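Ticket 1470
Project: Rarkow laundry sorting, student robotics club
Component: left gripper, wrist camera, grasp planner
Opened by: Hiba Mansour
Opened: 15/05/2019
Priority: normal
Status: open, workaround in place

Summary
Grasp planner rejects white shirts after pickup. Error 23 (no edge found). Colored items pass.

Setup
Arm controller on Clomeck build 1023. Planner on the Drirko branch, default thresholds. Exposure on auto.

Steps to reproduce
1. Home the arm and load the sorting routine.
2. Pick a plain or mostly white shirt from the pile.
3. Hold at the inspect pose.
4. Run edge search.

Expected: hem or seam returned as a candidate line.
Result: search times out, error 23, arm returns to home with the garment still held.

Log notes
Swapped the camera cable. No change.
Restarted the controller. No change.
Fixed exposure two steps down. Hem detected on some runs, lost again when the shirt is bunched.
Raised edge contrast gain. Planner now locks onto printed graphics and reports them as the hem. Reverted.

Wrist view at the inspect pose, white shirt with black print. The hem stitching shows only as a thin, slightly brighter line on the cloth. The print on the right has far more contrast, which matches the false hits.
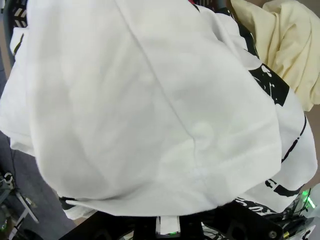

Workaround
Set exposure to manual, two steps down, and mask the print region before edge search. Mask script is in the Bhuiyan folder, commit 2889. Regrasp once if the search fails, then skip the item.

Still to do
Test with the overhead light off.
Check whether the mask breaks detection on striped items.
Clear error 23 without homing, so the arm stops carrying shirts back with it.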